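Home | About | Services | Careers | Contact

About Trevaskis

Trevaskis gathers demonstrations of everyday handwork for teams that train robot learning systems. Our operators wear a head camera and work with a gripper in each hand, picking up and moving small objects on a tabletop.

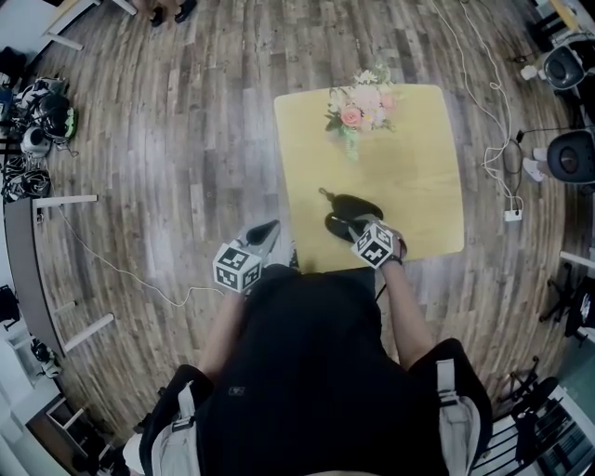 Each task is repeated by several operators and reviewed before release. Our library, Trino, now holds 4000 reviewed demonstrations covering 213 tasks. Collection is carried out at our 2 sites, Pernis and Skomov.

Filed under: Company, Robot Learning Data

Last updated: 2 April 2026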